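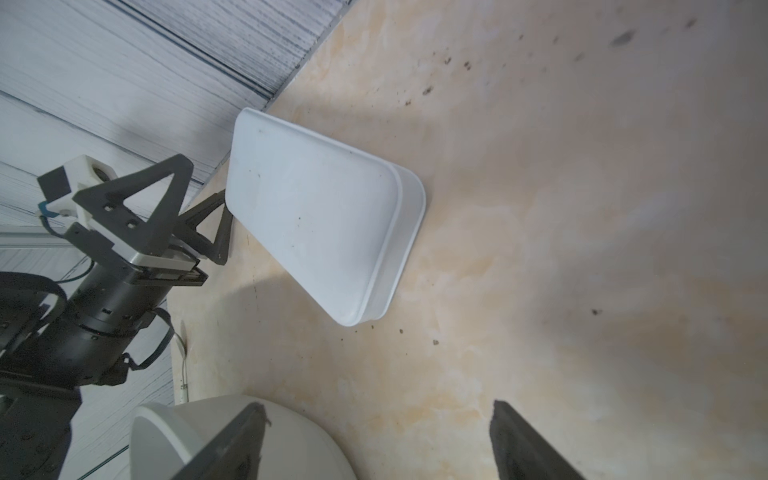

We got the keys to the Lonimley apartment in April, and I've been meaning to write about it ever since, but moving eats up every spare minute you have (and then a few you don't). So pour yourself something warm, because I'm going to go on a bit.

We had been looking for so long that the listings had started to blur together. Everything was "bright and airy," even the one with a bedroom facing a brick wall. Then a place came up on Grisham, on the third floor of an older building with a little courtyard, and the rent was $1,796 a month with heat included. I read that line over and over, waiting for the catch.

The catch was the closet space. There are 2 closets in the whole apartment, and one of them has the water heater in it! But the living room gets sun all afternoon, the kitchen has a proper window over the sink, and I could already tell where my reading chair would go. I tried to look cool and undecided in front of the leasing agent and I don't think I fooled anyone.
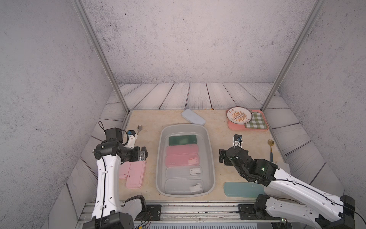
Did you ask what the heat being included means in the shoulder months, a reader going by Skinero wanted to know when I first mentioned the place, and it was such a good question that I called the office the same day. The building decides when the boiler goes on, and until then you wear a sweater. I wish I'd thought to ask that before signing, though I'd have signed anyway.

The lease itself was the long part. Hegarty, the company that manages the building, sent over a thick packet, and I sat at the table with a pen and read all of it, including the part about window air conditioners. We asked for some 5 changes and got most of them, the best being permission to paint as long as we put it back to white when we leave. 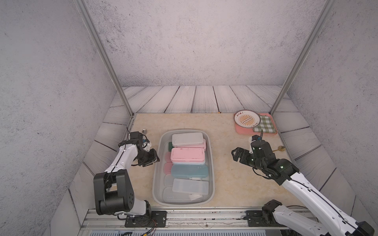 Painting is where I've been happiest. I went back and forth on colors for the second bedroom for weeks, taping up samples and looking at them in the morning and again at night with the lamp on. In the end I wanted something soft, a pink like those pencil cases in the tub with a light blue near it for the trim, and it has turned a gloomy little room into the one everybody wanders into. The hallway is next, if I can ever agree with myself about green.

The neighbors have been lovely so far. We can hear the courtyard gate when it shuts, and the stairs creak, and I've grown fond of both.
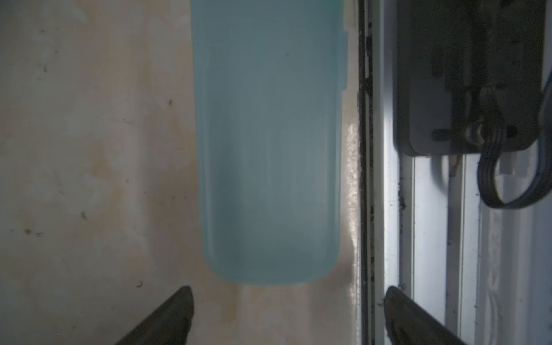 Would we rent an older place again? Gladly, though next time I'd visit in the evening as well, to hear how the building sounds once people are home.

I still owe you the kitchen, which needs a post of its own, mostly about shelves. The boiler came on last night, by the way, and the radiators clanked until bedtime.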